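# Kit de captura Jindomer: galeria e notas de avaliação

Página atualizada em 2 de dezembro de 2019. Reúne material de bancada relativo ao kit Jindomer, na configuração de peito, e as notas técnicas que o acompanham.

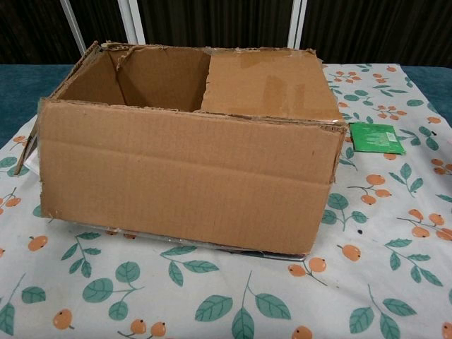
O kit é vendido pela Kisarside como conjunto fechado: arnês, módulo de câmara, unidade de gravação, carregador e licença do programa de anotação. Destina-se a equipas que preparam dados de manipulação para braços robóticos e precisam de gravar tarefas feitas por pessoas em mesas de trabalho comuns. A avaliação foi feita com a versão base, sem o módulo de pulso, que é opcional e tem referência própria no catálogo.

As notas seguem a ordem em que o equipamento é usado: montagem, gravação, transferência, anotação e exportação. Os preços não são discutidos. A Kisarside fornece orçamento por projeto e os valores variam com o volume de anotação contratado.

## Arnês e fixação

O arnês tem quatro pontos de ajuste e uma placa rígida sobre o esterno. A câmara encaixa na placa por meio de uma calha com patilha de bloqueio. A inclinação regula-se em passos fixos, sem ferramenta, e o passo escolhido fica legível na lateral da calha. Convém anotá-lo no registo da sessão, porque o programa não o lê.

Com operadores de estaturas diferentes, a mesma inclinação dá alturas de mesa diferentes na imagem. O manual recomenda acertar a inclinação pela borda posterior da mesa. Na prática, foi mais estável acertar pelo objeto central, já colocado na posição de partida.

As tiras laterais cedem ligeiramente em sessões longas. O desvio vê-se ao comparar o primeiro e o último ficheiro da sessão e corrige-se com um reaperto a meio. A placa não cedeu.

## Câmara e gravação

Exposição e balanço de brancos podem ser bloqueados a partir da unidade de gravação. Em modo automático, um fundo escuro atrás de uma mesa clara provoca oscilação da exposição quando o operador se inclina. Todas as sessões desta avaliação usaram exposição bloqueada. O bloqueio perde-se ao desligar a unidade e tem de ser refeito, o que deveria constar da lista de verificação impressa que acompanha o kit. Não consta.

A focagem é fixa. Os objetos à distância normal de mesa ficam nítidos; texto impresso pequeno em embalagens não é recuperável de forma fiável. Quem precisar de ler rótulos deve prever uma segunda câmara.

A unidade de gravação divide cada sessão em segmentos. O limite predefinido é de 600 segundos e pode ser reduzido, mas não aumentado. Na passagem entre segmentos não foram encontradas imagens em falta. O nome dos ficheiros inclui o contador do segmento, não a hora, e o relógio interno só aparece nos metadados.

## Mesa, fundo e objetos

Cartão canelado castanho sobre toalha branca estampada com folhas verdes e bagas cor de laranja; pacote verde à direita da caixa. Conjunto classificado como «fundo com padrão» na tabela de condições.

A tabela de condições é um ficheiro de texto com uma linha por sessão. Prevê três classes de fundo: liso, com padrão e misto. A distinção tem efeito direto no segmentador automático incluído na licença. Em fundo liso, o contorno proposto raramente precisa de correção. Em fundo com padrão, os elementos impressos de cor próxima da dos objetos pequenos são por vezes incluídos na máscara.

As caixas de cartão são um caso útil para avaliar o segmentador. Bordos rasgados, abas inclinadas e fita adesiva translúcida produzem contornos irregulares, e o interior de uma caixa aberta deve ser anotado à parte da face exterior. O esquema de etiquetas do Jindomer separa «recipiente», «aba» e «cavidade». Uma cavidade parcialmente tapada recebe a etiqueta «cavidade» apenas na parte visível. A regra está no manual, embora numa nota de rodapé.

Não existe etiqueta para fita adesiva. Foi tratada como parte da superfície a que está colada. Se o projeto tiver por objetivo a abertura de embalagens, será necessário criar a etiqueta antes da primeira exportação: acrescentá-la mais tarde obriga a reindexar o conjunto inteiro.

## Transferência

A transferência faz-se por cabo. A ligação sem fios serve só para pré-visualização e comandos. A pré-visualização tem atraso perceptível e não deve ser usada para acertar o instante de início com outros equipamentos; para isso, a unidade tem entrada de sincronismo por impulso.

Durante a cópia, a unidade aquece e reduz a velocidade. O comportamento está documentado. Com a tampa traseira desencostada da mesa a redução foi menor. O programa verifica a soma de controlo de cada segmento e assinala os que falham, mas não repete a cópia por iniciativa própria.

## Programa de anotação

O programa corre localmente. A licença base permite 9 postos em simultâneo; a gestão de postos é feita num ficheiro de configuração partilhado, sem interface gráfica. Um posto que termine de forma anormal fica ocupado até o ficheiro ser editado à mão.

O vocabulário de ações incluído tem 31 verbos, organizados em aproximação, contacto, deslocação e largada. É suficiente para tarefas de mesa com recipientes. Faltam verbos para materiais flexíveis: dobrar existe, alisar não. Os verbos acrescentados pelo utilizador ficam num espaço de nomes separado e são exportados com prefixo.

A linha temporal aceita anotações sobrepostas para mão esquerda e mão direita. A atribuição automática de mão falha quando os antebraços se cruzam e deve ser revista nesses intervalos. O programa permite filtrar por cruzamento, o que reduz o tempo de revisão.

## Exportação

Há 7 formatos de exportação. Foram testados dois: o formato nativo e o tabular com máscaras em ficheiros separados. O formato nativo conserva o histórico de correções, incluindo o identificador do posto que fez cada alteração. O tabular descarta esse histórico sem aviso.

Os parâmetros intrínsecos da câmara são exportados por sessão, não por segmento. A calibração é fornecida de fábrica e pode ser refeita com o alvo incluído no estojo. O alvo é impresso em material rígido, sem deformação apreciável ao longo da avaliação.

Para uso com braços robóticos, a Kisarside fornece ainda um conversor que projeta as trajetórias das mãos num referencial de mesa. O conversor exige que a borda posterior da mesa esteja visível no início do segmento. Com a superfície coberta por uma toalha, a deteção automática pode fixar-se na borda do tecido em vez da borda do tampo, e nesse caso o plano tem de ser indicado manualmente com quatro pontos. A operação é rápida, mas tem de ser repetida sempre que o operador muda de lugar.

## Assistência e peças

A assistência é prestada pela Ó Gríofa, com entrada de equipamento no armazém de Jonham. As tiras do arnês e a patilha da calha são vendidas como peças soltas; a bateria da unidade de gravação não é substituível pelo utilizador.

A versão de firmware testada foi a publicada em agosto. O defeito do relógio interno, que voltava à data de fábrica após descarga completa, está descrito nas notas de versão como corrigido e não se manifestou.

## Pontos em aberto

- Comportamento do segmentador com plástico transparente sobre fundo com padrão: amostra insuficiente.
- Módulo de pulso: não avaliado.
- Sincronismo por impulso com mais de uma unidade: pedido feito à Kisarside, sem equipamento disponível até à data de atualização.
- Exportação tabular: confirmar se a perda do histórico se mantém na próxima versão do programa.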